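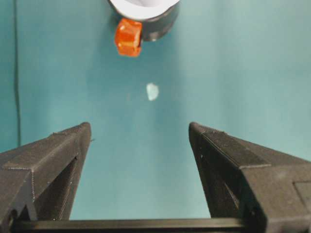
The great craft table clear-out

Sep 19, 2026

I finally did it. I took almost everything off my craft table, and I mean almost everything, right down to the teal. I'd forgotten how much I like that color! I picked it out in January after going back and forth between 3 shades, and then I buried it under yarn and button jars before I'd had a chance to enjoy it.

Most of the mess was paper. I had a whole stack of patterns from Brodard that I was never going to sew (a cape? me?), so those went to the swap shelf at the library. The beads took the longest. I bought a bag of 1000 when I was on my bracelet kick and they'd gotten into everything - the scissors tin, the ribbon box, even my slippers. I picked them up while listening to an old radio play and didn't mind it a bit.

The good thread is going back in the Zomarby drawers, light colors on top and dark ones underneath. I still need a spot for the cutting ruler, which is too long for any drawer I own. Maybe a hook on the side of the bookcase?

Next up is the fabric closet, and I'm a little scared of it. If you've got a way of folding fleece so it stays folded, please leave me a comment!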